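Famstead Shared Workshop
Hand-held gripper build: progress report to the Cruickshank small projects fund
Period covered: second quarter of the grant, to the end of October

Summary

The second gripper is built and in use. The first one is back on the bench for new pivots. Recording at home has started, and 119 usable demonstrations are on the drive against a target of 400 for the full grant. Spending is within budget apart from one line, explained under Money. The arm that will eventually carry the same fingers has not been started, as agreed in the first report.

Work done since the last report

The finger design went through two more rounds. The first round used solid arms, which were stiff but too heavy at the tip, and after half an hour of use the operator's wrist was tired enough to affect the recordings. The present arms are a pair of parallel bars with triangular openings cut out between them. They were made on the workshop printer in black. One set takes most of an evening to print and clean up.

The pads gave more trouble than the arms. The early ones were cast too hard and slid on knitwear. We changed to a softer rubber from Pasteo, and it grips thin fabric well enough to lift a single layer most of the time. It also picks up lint, so the pads are now wiped between sets. A pad lasts well if it is glued on square. Two were not, and peeled.

The trigger linkage was shortened by 11 mm after members with smaller hands found they could not close the fingers fully. This change meant reprinting the grip, and the cable exit moved to the side at the same time.

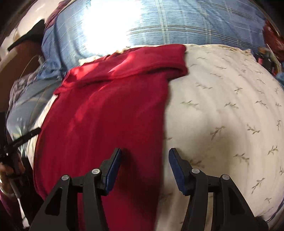

Recording in members' homes was the main new activity this quarter. The plan called for everyday cloth on everyday surfaces, with no special table or backdrop, and the bedroom sessions have followed it. The blue pads on either side of the edge of a red knit on a white bedspread are typical of what the fingers have to deal with: a soft item lying on another soft item, with creases in both. Strong sun remains a problem. Where it falls on pale or checked bedding the pattern washes out, and a recording with a large bright patch gets marked for review before it is used. Bed sessions are now booked for the morning or late afternoon where the room allows it.

A session lasts 30 minutes, then the operator stops. Longer sessions were tried in the first week and the later recordings were sloppy. Each operator keeps a short paper log of what was handled and anything that went wrong, and the logs are typed up on Friday.

Problems

The pivots on the first gripper loosened with use. Thread lock helped for a while, but the holes in the printed arms had already worn oval. The replacement arms will have metal sleeves pressed into the holes. The second gripper will get the same sleeves when it next comes apart – there is no play in it yet.

The Terkden logging board drops its connection if the cable is pulled sideways. A clip on the grip has reduced this but not cured it. Recordings with a gap in them are deleted and are not included in the total above.

Money

Rubber, filament and fasteners came in under the estimate. Storage went over, as the files are larger than we allowed for and a second drive was needed. We ask to move the unspent part of the materials line to cover it. No increase in the grant is requested.

Next quarter

Fit the sleeves to both grippers. Replace the connector on the logging board. Continue home recording, with more towels and heavier items such as jeans, which are thin in the set so far. Begin the mounting plate for the arm if the grippers are both sound by then.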